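Workshop notebook, Listside shed
Wednesday, April

In at 9.40. Heater on, bench cleared, both hand grippers out of the drawer. Left one had worked its pads loose again so I stuck them back down before doing anything else. Contact adhesive this time, the thin stuff from Lazarević. The double-sided tape lasted two evenings and then crept whenever I squeezed hard.

Jaw travel checked with the feeler strips. Left closes square. Right still toes in a hair at the tip. Swapped the shim for the thinner one and it improved, but there is play in the pivot that a shim won't cure. Need a new bush. Nermina Mladenović has brass offcut in the Vundau box and says she can turn one on her lathe. Wrote the bore size on the lid of the box so it doesn't get lost like last time.

Trigger springs: tried the 161 from the assortment pack in the left handle. Lighter than the old one and my hand was less tired after an hour. Return is a bit lazy. Will leave it in for a week and see. Don't fit it to the right one until the bush is done, otherwise we won't know which change did what.

Logger: the Sorkden board dropped out twice in the morning. Both times I had the lead pulled tight over the corner of the bench. Rerouted it under the shelf and clipped it, no drop-outs after that. Log file now rolls over at 2,000 lines. It was set at 1,000 and we kept getting an episode split across two files, which made Nermina's script fall over. She has the new setting, script not changed yet.

Afternoon on small things. Blocks and pegs are too easy now and they don't tell us much about the pads, so we went over to jewellery and hair bits in a shallow tray, tray set down on a bedsheet. Rule for the session: one item at a time, left and right can both be in the tray, no fingers. If something comes up with a passenger, put both down and start again.

Notes from that, in no order:

Hair clips are fine if you come at them across the width. Along the length they swivel.

Chain is miserable. The pads pick up one link and the rest follows or doesn't. Going in lower helped a little, but then the tips scrape the tray floor. Could try a narrower tip, or a small notch at the end of the pad. Sketch on the back page.

Scrunchies and hair ties are the easiest of the lot, they squash and stay put. Good for warming up.

Ring: got it standing once, dropped it, gave up. Come back to it with the right gripper when the toe-in is sorted.

Round beads shoot out if the pads aren't parallel. Same fault as above, really.
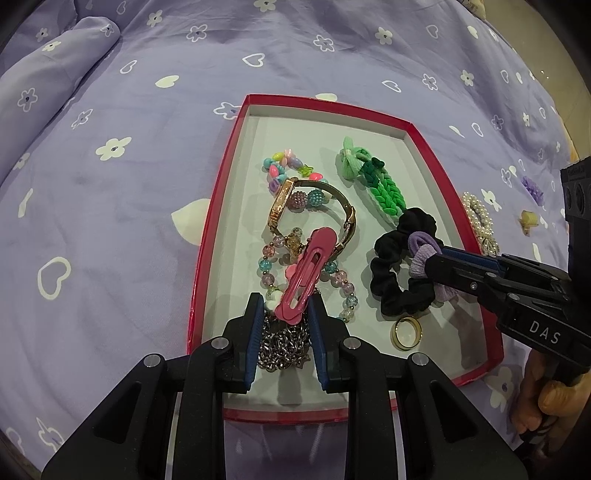
Tray session. Pink clip and silver chain between the left fingers, lilac hair tie in the right.

The sheet drags when the tray gets nudged. Put a strip of non-slip mat under the tray next time, and mark the corners with tape so it goes back to the same place between runs.

To do:
Bush for right pivot (Nermina)
Notched pad, cut one pair from the spare rubber
Second clip for the logger lead
Order more adhesive, tube is more than half gone
Script change for the longer files

Packed up at 5.15. Grippers back in the drawer with the jaws open so the pads don't take a set.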